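Shop notebook - two-arm bench, Saturday, started 9:40

Cold in here this morning, so the first half hour went to coffee and to reading back over what Mervin Sawatzky wrote on Thursday's page. Mervin, your handwriting is getting worse, but I got through it. The short version is that the left arm had been drifting a little at the wrist and you wanted me to look at the cable run before blaming the software. Fair enough!

I went over the conduit on both arms, all the way from the base up, and pushed each connector home with my thumb. One on the left had a bit of play in it. I can't swear that was the trouble, but I'd rather start there than spend another weekend in the Plekanum settings. After that I put the grip force down to 29 and left the speed where it was, at 40, and ran the homing routine from the Ninh script, which is still slow but very dependable, bless it.

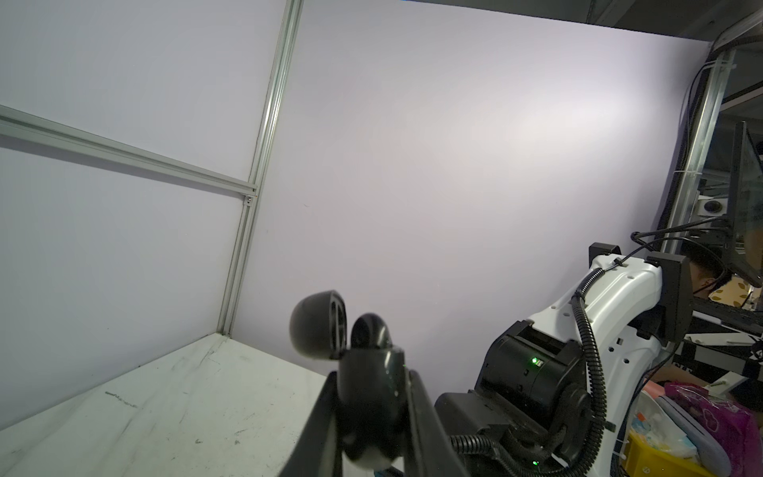 Do both arms need to be homed again after a connector has been reseated?
Only the one you touched, though I do the pair anyway so that the two logs start together.

The rail is the part I'm proudest of, I'll admit. We cut it to 760 mm after a lot of back and forth (Giorgia Rinaldi wanted it longer, and she may yet be right), and having both bases on the same piece of extrusion has saved us so much fiddling. When one arm gets moved, I can measure straight across to the other and write down one number. The uprights came from Nondadetti and went together with nothing worse than a pinched finger.

Today's job was small stuff. The earbud case is a good test for us: rounded, light, and easy to squeeze too hard. The left gripper takes it between the tips, and the right one waits across from it with its fingers up. I'd like the two of them passing it back and forth by November, and the loose earbuds after that, which I expect will be a great deal harder - they're so small, and black on top of it.

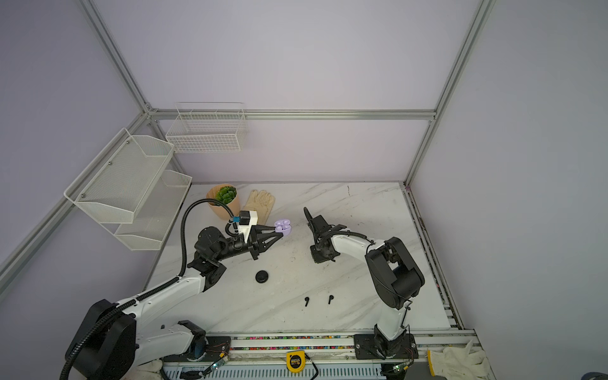

Shop Notebook 2, p. 40

Still to do: label the wrist cables at both ends, order more ties, and ask Giorgia whether the Sunside power supply can stay on this circuit with the saw running. The log is set to stop itself at 2,000 lines, so Mervin, please copy it off before you start anything new on Monday. I've left the grip setting alone for you to try. Stopped at 1:15 for lunch.

3 comments
Shared 2 times

Recent entries
Rail cut and squared up
Grip force, second try
Notes on the Ninh homing script
Sunside supply: fan noise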